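Pipette Tips and the Racks That Hold Them

Lab Words for Young Readers, part 6
Text by Jade Campbell. Checked by Amancay Insaurralde.

A pipette is a tool for moving small amounts of liquid. It works a little like a drinking straw with your finger over the top. Pressing a button on the pipette pushes air out. Letting the button go makes liquid rise into the end.

The liquid does not enter the pipette itself. It stays in a tip. A tip is a narrow plastic cone, open at both ends. The wide end fits onto the pipette. The narrow end goes into the liquid.

Why tips are changed

Suppose you put a spoon in the jam and then in the peanut butter. Some jam ends up in the peanut butter. In a lab this is called contamination. A very small drop of the wrong liquid can spoil a test, so a tip is used for one liquid and then thrown away. A second button on many pipettes pushes the used tip off, and hands never need to touch it.

What a rack is

Tips are stored in a rack. The top of the rack is a flat plate with rows of round holes. Each hole holds one tip, narrow end down. The wide end is bigger than the hole and rests on the plate.

A common rack has 8 rows of 12 holes. Multiply 8 by 12 and you get 96. Other sizes exist.

Many racks have a lid on a hinge. The lid keeps dust out. It should be open only when tips are being taken out or put in. A clear lid lets you check the tips without opening it.

Moving tips from one rack to another

Sometimes two racks are both partly full and the tips need to go into one. Only clean, unused tips may be moved. Labs wear gloves for this. Lift each tip straight up by the wide end. Hold it over an empty hole and lower it straight down. If it leans, it is not fully in.

Fill one row before starting the next. Gaps are harder to see when tips are scattered.

Try it at home

Materials: an empty egg carton, 11 pen caps, a pencil and an adult to cut the holes.

1. Turn the carton upside down.
2. Have the adult cut a small hole in each bump.
3. Put one cap in each hole, narrow end down.
4. Write down which hole is left over.

Words to know

Contamination: when something gets into a place where it should not be.
Grid: rows and columns that cross.
Hinge: a joint that lets a lid swing.

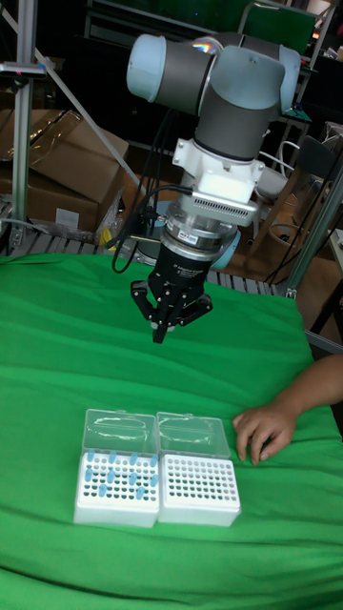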